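# Chapter 9. Looking After the Gripper Cell

In this chapter we take one small cell and keep it in good order. The cell stands in the training room at Mansilla, and it has one arm, one gripper with two fingers, a small camera close to the fingers, and a table marked with tape. The chapter follows the way we check it before work starts.

Many faults that look like arm faults begin on the table. When the tape is worn, the student places the object by a line that is no longer straight, and then the taught position seems wrong. So we begin with the table, and after that we go to the fingers and their screws.
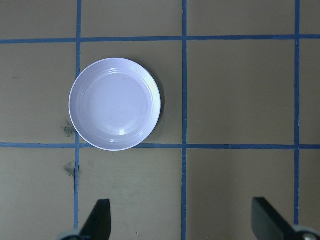
Yee-man Cheung objects to this order: she would check the finger screws first, before anyone looks at the tape, as a loose finger can spoil a full morning of teaching. Her point is fair, and in Section 9.3 you will find both orders side by side.

For the first exercise, open the gripper wide and stop above a shallow plate. Look at the blue lines near it. If an edge is rough or a strip wavers, write down which strip it is - do not replace it yet. Dark marks on the table should be noted also. Then put a key on each finger screw and feel if it turns.

The log sheet has 36 lines, one for each check. At Mansilla we change the finger pads after 1,000 cycles, and your own cell may need another number.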